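Cotach project: notes of the Monday progress meeting

Present: Siiri Rantala (chair), the methods group, two from the data side, one from Jernico by phone
Apologies: Ikonen
Meeting opened at 10.15

1. Notes of the last meeting

Agreed with one change. Under item 4 the word "policy" should read "controller". The action on bench booking is carried over.

2. Collection so far

The data side reported 339 demonstrations on the cable tasks, against a target of 500 for the end of March. All of them are on desktop computer cases. Unplugging tasks are well ahead of plugging tasks, and Siiri asked that new sessions be plugging only until the two are closer. The group agreed.

Demonstrations are made by hand guiding. The wrist camera and joint readings are stored together, and the operator says the name of the step aloud so that it can be cut later. There was a question about whether the spoken step names are good enough to use as labels. The data side thinks they are for the start of each step and not for the end. People tend to go quiet when they have finished.

3. Result of the wrist view comparison

Siiri went through the comparison of the two training set-ups. The first uses the wrist camera and the overhead camera together. The second uses the wrist camera only, with the overhead view dropped at training time as well as at run time. Both were trained on the same 300 demonstrations and tested on cases held back from training.

The wrist-only set-up did better at the final approach to a connector and worse at finding the right part of the case to begin with. When it started from a poor position it often went to the wrong group of cables and stayed there. The two-camera set-up started well but was less steady over the last few centimetres, where the arm blocks most of the overhead view.

Jernico asked how much of the wrist view is taken up by the gripper itself. Siiri said a great deal of it, and that this had been a worry from the start. 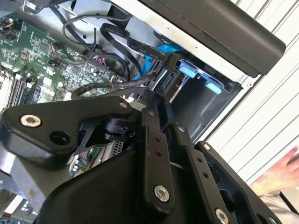 The data side had tried masking out the gripper before training, on the grounds that it tells the model nothing about the case. Results went down. The view of the finger bars seems to help the model judge where the tips are in relation to a cable, and the group agreed to leave the gripper in. Masking will be written up as a negative result in the Platasel report, in a short paragraph with one table.

There was some discussion of hands. An operator's hand comes into the side of the view in a number of recordings. One view was that these should be thrown out, as there will be no hand at run time. The other was that throwing them out would cost too much data. It was decided to train once with and once without and compare, using the wrist-only set-up in both cases.

4. Failures

Of the failed test runs, 51 have been watched through and sorted by cause. The largest group is thin cables lying across the path of the fingers, which get pushed along and change the position of the connector. The next is dark cables against dark parts, where the model closes too early. Flat data cables gave less trouble than expected. Coloured release tabs and latches were found reliably in nearly all runs.

Siiri would like the rest sorted before any change is made to the gripper opening speed. Jernico would prefer to try a slower speed now. Left with Siiri to decide by the next meeting.

5. Next steps

A combined set-up was proposed: overhead view for the first move, wrist view alone once the gripper is inside the case. The open point is when to switch. A fixed height above the case is simple but will not suit cases lying at a tilt. The methods group will try a fixed height first.

6. Actions

Data side: plugging sessions only until further notice
Data side: list of recordings with a hand in view
Methods group: training runs with and without those recordings
Methods group: first version of the switch at fixed height
Siiri Rantala: finish sorting failures, decide on gripper speed
Ikonen: bench booking (carried over)

7. Any other business

The storage drive is nearly full again. Raw recordings from the pilot can be moved off once the copies have been checked.

Meeting closed at 11.40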